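Kitchen Corner: the plastic shelf, and what stacks in what

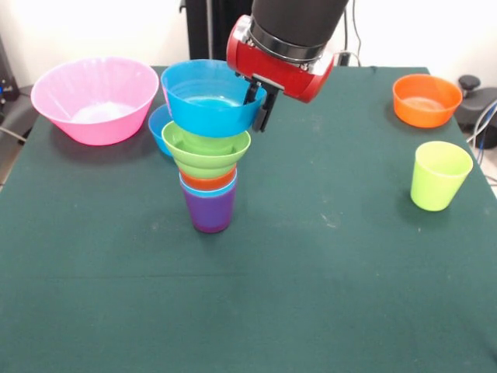
Mhairi Halliday wants it known that the bowls should go in the cupboard by size and forget the colors, and that whoever puts a wide one on top of a tall tumbler can pick the lot up off the floor when it goes. Fair enough Mhairi. Though a tall stack does save shelf, and shelf is what we are short of.

So. Plastics. Writing this fast, the newsletter goes out at 6 and I still have the coat rack item to do.

The story so far, for anyone who missed February. The hall kitchen has one deep cupboard left of the sink and one shallow one over the kettle. Deep one used to hold the big pots. Pots have gone to the new rack by the back door (thank you Yasuo Arai, it is level, I checked). That leaves the deep cupboard for all the plastic, meaning cups, tumblers, bowls, the odd jug. Everything that used to live in carrier bags under the hatch.

Stacking. Tall tumbler at the bottom, standing on its own base. Purple one does nicely. Cups inside that, one in the next, so only the rims show. Orange over light blue looks rather good, not that it matters. Then a flared bowl sits in the top, the lime green, and you have a tower with a small footprint. Blue bowls, the wide shallow ones, are the sticking point. Mhairi says separate pile. Iona Jardine says on top of the green is fine as long as it's the last thing in and the first thing out. I'm with Iona for daytime and Mhairi for overnight, if that makes any sense. The door gets slammed at night.

The large pink bowl does not go in any stack. It is the salad bowl, it is the raffle bowl, it was the thing under the leak. Back of the bottom shelf, by itself, nothing in it please. Last week it had a sponge and 14 teaspoons.

Things sticking together: yes, we know. If two cups jam, don't twist. Stand the bottom one in warm water, cold water in the top one, wait a minute, pull straight. Do not use a knife. The clear Dendard jug has a split down the handle from exactly this and it was a good jug.

Dry them first. Really dry. Put away damp they get that smell, and then someone has to wash the lot again before the Tuesday lunch and it's always the same two people. There's a drying mat now, rolled up behind the taps. Leave things upside down on it, go and do the chairs, come back.

Lids. We have 11 lids and hardly anything they fit. Elspeth Mackay has them in a box at her house and is matching them up by trying each one, she's asked for anybody who took home a tub after the soup night to bring it back, with or without soup. Round ones mostly. Two look like they belong to the old Pluvano set, the square tubs with the clip sides. If you've got those at the back of a cupboard, have a look underneath for the name. No questions asked.

What is leaving. Anything cracked, anything that has gone sticky, and the beakers with the chewed rims. They'll be in a crate by the door until the end of the month, take some for the garden if you want them. Good for seedlings with a hole put in the bottom. After that it's recycling.

What we could do with. More tall tumblers in the same shape as the purple, they make the best base by miles. Not more bowls. Please no more bowls. Also a strip of that rubbery shelf liner, up to 6 feet, the sort you can cut with scissors. Things slide on the bare shelf when the door goes.

Labels are going up on the shelf edges, Iona Sutherland has done them in marker and they are very clear. Cups and tumblers left, bowls right, big things bottom. If you can't find where something lives put it on the counter by the hatch and one of us will sort it. Don't just shove it in with the pots, it falls down the back and we have to take the rack off teh wall.

Come and try a stack if you are passing, kitchen's open from 11 most mornings. Opinions on the blue bowls to Mhairi or Iona J, not me. Coat rack item over the page if I get it done.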